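Switching to a paper budget

I started keeping our household budget on paper in November. Before that I used a spreadsheet my brother-in-law set up, and before that an app that wanted to link to everything I owned. The spreadsheet was fine until I stopped opening it. I think I went 88 days without typing in a single number.

The notebook is a plain ruled one. Each month gets two facing pages. Fixed bills go on the left – rent, power, phone, the car payment – and everything else goes on the right as it happens. I write down the date, the store, and the amount. I don't split things into categories. When I tried that in the spreadsheet I spent more time deciding whether dish soap was "grocery" or "home" than I did looking at the total.

We set $600 a month for the right-hand page. That covers food, gas, and whatever the kids need for school. The first month we went over by a lot, mostly because of two birthdays and a tire. The second month we were close. Writing the number by hand makes me slow down a little, and I can see the page filling up.

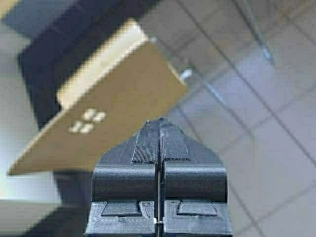
My friend Lamisi Abubakari does hers in envelopes with cash, and she has been at it for seven years. I tried that for a couple of weeks. It works well for groceries, but I buy gas at the pump with a card and I kept having to move bills from one envelope to another to make up for it. I gave up and put the cash back in the bank.

The part I still haven't worked out is the stuff that comes once or twice a year. Car registration, the dentist, the Cekley camp deposit. Last year the deposit and the registration landed in the same month and I had to pull about $500 out of savings. I now have a list of these inside the back cover with the month each one is due, and I put a bit aside on the left page as if it were a bill. Lloyd thinks we should have a separate account for it. He may be right, but I don't want another login.

I add up the right-hand page at night after the dishes, usually a couple of times a week. It takes less time than finding the calculator. If the total is past the halfway mark and the month isn't, we eat what's in the freezer for a while.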